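I have never trusted the clear-desk rule. At Corniden we got it in November, along with low dividers and long white tabletops, and we were told it would help us think. 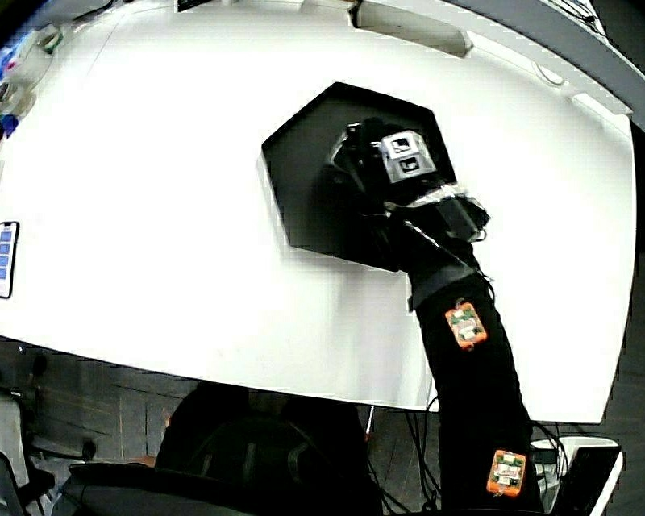

Lucimara Falcão wrote to me that she likes a bare desk and wishes I'd stop picking on it.

Fine. But the stuff has to go somewhere, and mostly it goes to the neighbors.
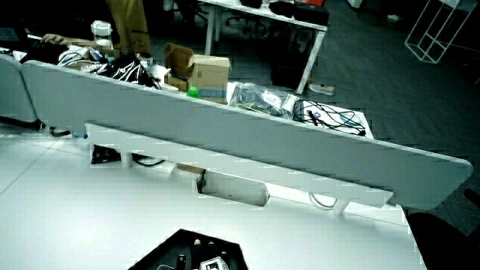
Does a divider keep a desk tidy? It only decides which side the boxes pile up on.

I'd take shelves over slogans.

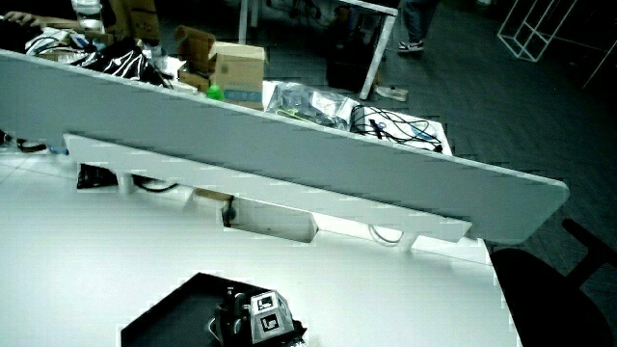 And a place for cables, while we're spending money.

47 shares | 2 comments
Last updated 4th February
Back to top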